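Household Medicine Storage and Disposal in Rarbridge
Student project report
Lech Zieliński and Cletus Nguyen-Tran

Background

Most homes keep some medicine that no one takes anymore. It may be left over from an illness, bought twice by mistake, or past its date. We wanted to find out where people in Rarbridge keep their medicine, how often they check it, and what they do with what they no longer need. The idea came from a class unit on water quality, where we read that drugs poured down the sink can pass through treatment plants and reach rivers.

Method

We wrote a one-page survey with nine questions and handed it out in September in two neighborhoods, Tultton and Plisov. Tultton is mostly older single-family houses. Plisov is mostly apartments, and many of the people there are renters. Each household filled in one form and returned it in a sealed envelope with no name on it. We got 51 forms back. We asked people to go through their medicine and write down every container, full or part full, including creams and drops. Vitamins were left out.

The 51 households listed 1046 containers between them. One form from Tultton had the kitchen and bathroom totals swapped, which we corrected after the family called us.

Results: storage

The bathroom cabinet was the most common place in both neighborhoods, followed by a kitchen cupboard. Bathrooms are a poor choice, as steam from the shower can spoil tablets before their date. Several people wrote that they had never thought about this. Few homes used a locked box, even those with small children.

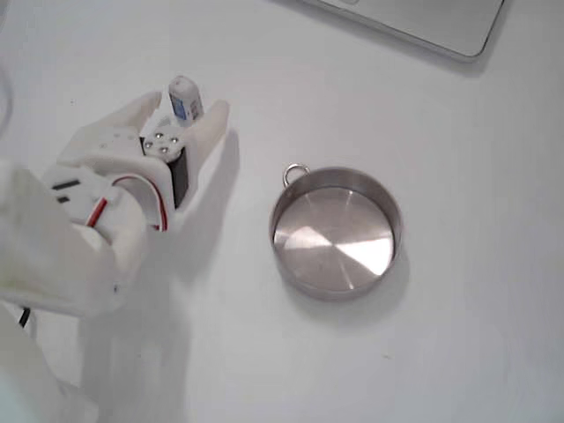 Figure 1. Small white bottle with a printed label and rounded cap.

Labels were a problem on many forms. People wrote "date rubbed off" or "can't read it" next to small bottles in particular. Others had moved pills into a different container and lost the date that way. We put these in a separate group and did not guess.

Results: disposal

The household trash was the usual answer, and the sink or toilet came second. Singhal Pharmacy on the main street has a drop box, but most Plisov households did not know about it. In Tultton more people knew, though some said they had only tried to use it on a Sunday, when the store is closed.

Problems with the survey

People who return a form like ours may be tidier than their neighbors. We also relied on what they wrote and did not look in any cabinets ourselves. Question 7 asked about "old" medicine without saying how old, and the answers could not be compared, so we dropped it.

Next steps

We have asked the pharmacy if we can put a notice about the drop box in the Plisov lobbies. If we repeat the survey, we will reword question 7 and add one about pet medicine, which four families brought up on their own.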